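Der Tisch mit dem blauen Filz. Ein Thread über Ordnung, Notizbücher und einen Riegel. 🧵
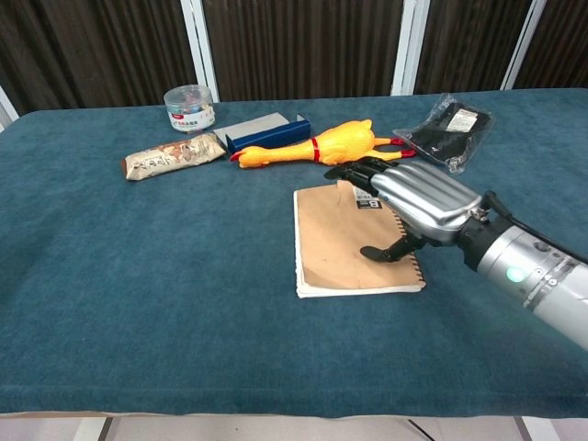
Stand der Dinge auf dem Filz: Heft, Riegel, Dose, Schachtel.

1/ Ich habe mir vorgenommen, dieses Jahr meine Arbeitsfläche aufzuräumen. Nicht das Leben, nur die Fläche. Man soll klein anfangen, sagt der Ratgeber, der seit August ungelesen unter einem anderen Ratgeber liegt.

2/ Die Grundregel habe ich mir selbst ausgedacht: Alles, was auf dem Tisch liegt, braucht einen Grund. Wer keinen hat, wandert in die Kiste. Wer in der Kiste landet, wird nie wieder gesehen. So gesehen ein ziemlich strenges Regime.

3/ Zuerst der Filz. Petrolblau, manche sagen Türkis, im Laden hieß die Farbe »Lagune«. 55 Euro. Dafür hätte ich auch an eine Lagune fahren können, zumindest in Richtung einer.

4/ Was man über Filz wissen sollte: Er dämpft jedes Geräusch und hält jeden Krümel fest. Wer gern beim Arbeiten isst, kauft sich damit ein Archiv.

5/ Jetzt das Notizbuch. Deckel aus brauner Kraftpappe, dunkle Spirale am rechten Rand, oben ein kleines Etikett mit einem fetten B. Vom Typ »ich brauche keinen Einband, ich habe Charakter«.

6/ Das B steht für das Heft nach A. Mein System. A ist voll mit Listen, auf denen steht, dass ich B anfangen soll.

7/ Ja, Spirale rechts. Das Thema hatten wir schon, und meine Mentions haben sich davon bis heute nicht erholt. Ich lege Hefte so hin, wie sie fallen. Es gibt Leute, die legen ihre Hefte an der Tischkante an. Ich grüße sie freundlich aus der Entfernung.

8/ Auf Papier bin ich übrigens zurückgekommen, nachdem mir die Listen-App Plostus freundlich mitgeteilt hatte, ich hätte 232 überfällige Aufgaben. Ein Heft teilt einem so etwas nicht mit. Ein Heft schweigt und vergilbt mit Anstand.

9/ Nächster Punkt, der Riegel. Beige-braune Verpackung, dunkle Schrift, liegt schräg. Nach meiner Grundregel braucht er einen Grund. Der Grund ist 16 Uhr.

10/ Ich habe ernsthaft überlegt, eine eigene Rubrik »Verpflegung« einzuführen, mit festem Platz auf dem Filz. Dann fiel mir auf, dass ein Riegel mit festem Platz ein Riegel ist, den man nachkaufen muss. Also bleibt er Gast.

11/ Die durchsichtige Dose mit den bunten Kleinigkeiten: klarer Deckel, weißes Etikett, Rot und Blau drauf. Theorie der durchsichtigen Dose: Man sieht, was drin ist, also findet man es. Praxis der durchsichtigen Dose: Man sieht, was drin ist, und macht sie zwanzigmal am Tag auf.

12/ Wer mir jetzt wieder schreibt, ich solle blickdichte Behälter nehmen: Hatte ich. Von Estent, sechs Stück, alle gleich. Ich habe einen Abend lang Büroklammern gesucht und dabei fünfmal Reißzwecken gefunden. Zweimal mit dem Finger.

13/ Bleibt die Schachtel. Grauer Deckel, dunkelblauer Boden, an einem Ende ein Stück offen. Ich bin ein Mensch, der Schachteln nicht ganz zumacht. Schubladen auch nicht. Klammern in E-Mails leider ebenso wenig (wer mit mir arbeitet, weiß Bescheid.

14/ Eine schöne Schachtel wirft man ja nicht weg. Das ist bei uns Familiengesetz. Im Keller meiner Eltern stehen schöne Schachteln, in denen schöne Schachteln liegen. Irgendwo ganz innen vermute ich eine Garantiekarte.

15/ Zum Hintergrund, weil beim letzten Mal drei Leute gefragt haben: dunkelbraun, feine senkrechte Streifen, dazwischen weiße Pfosten. Ich finde das beruhigend. Eine Bekannte findet, es sehe nach Steuerberatung aus. Beides muss sich nicht ausschließen.

16/ Und das Kabel auf dem Boden, das quer unter allem durchläuft. Kabel fallen nicht unter die Grundregel. Die Grundregel gilt ab Tischkante aufwärts. Ich habe das so festgelegt, kurz nachdem ich nach unten geschaut hatte.

17/ Zwischenbilanz: Das Notizbuch darf bleiben. Die Dose bleibt auf Bewährung. Die Schachtel kommt in die Kiste, sobald ich eine größere Kiste habe. Der Riegel hat sich bis zum Ende dieses Threads vermutlich erledigt.

18/ Nachtrag: Es ist 15:40 Uhr. Der Riegel hat sich erledigt.

19/ Zweiter Nachtrag, weil gefragt wurde: Nein, den Filz gibt es nicht in Grau. Ich habe auch gefragt.

Weitere Threads
Spirale links oder rechts: die große Umfrage
200 Kugelschreiber, drei schreiben
Mein Abschied von Plostus
Reißzwecken und andere Funde im Estent-Behälter
Was in die Kiste kommt, bleibt in der Kiste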